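Tips for Cleaning and Keeping Mineral Specimens at Home

Updated September 2023

So you came home from a spring dig with a bucket of muddy rocks. Wonderful! Before you reach for the hose, sort out what you have. Quartz and agate don't mind a bath in plain water with a drop of dish soap. Halite will dissolve on you, and selenite scratches and dulls so easily that I stick to a soft dry brush.

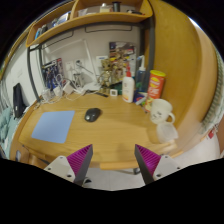

Old toothbrushes are my favorite tool of all time. Trim the bristles short for stubborn clay, leave them long for delicate crystal tips. Wooden toothpicks get into the little pockets, and they won't mark quartz the way a steel pick can leave gray streaks on it.

For rough matrix edges I use wet sandpaper, 400 grit first and then 600. Keep it wet the whole time, please, and wear a mask anyway. Rock dust is nasty stuff.

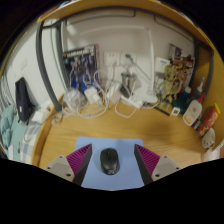 Labels next! Write the locality down the same day, even if it's only pencil on a scrap of paper. I put a dab of white paint on the underside, let it dry overnight and ink a number on it. My list is up to 797 and I still get a thrill adding a new one (797 is a lovely green fluorite from the Cloromau quarry dumps). 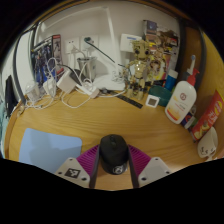
Keep fluorite, amethyst and rose quartz off the windowsill, as strong sun can fade them. Pyrite wants a dry drawer with a packet of silica gel, and I swap mine every April. Egg cartons make great trays for thumbnail pieces, with a bit of cotton under each one.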